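How Do Jet Pilots Learn to Fly Together?

Have you ever watched a row of air force jets zoom over your town, so close together they look tied with string? They aren't, of course! Each pilot is steering, all the time, by watching the plane next door.

It starts in the classroom, with maps and lots of talking. Before every flight the pilots sit down for a briefing, where the leader goes over the route, the weather and the radio calls. Then everyone walks it through on the ground, step by step, like a very serious dance!
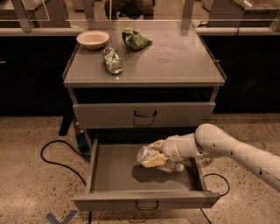 Next comes the sky. New pilots start in pairs and keep plenty of space between them. Later they join a group of 4, with one leader in front. The others are called wingmen (women fly as wingmen too!), and a wingman's biggest job is to keep the leader in sight.

After landing, they all meet again to talk about what went well and what to fix next time.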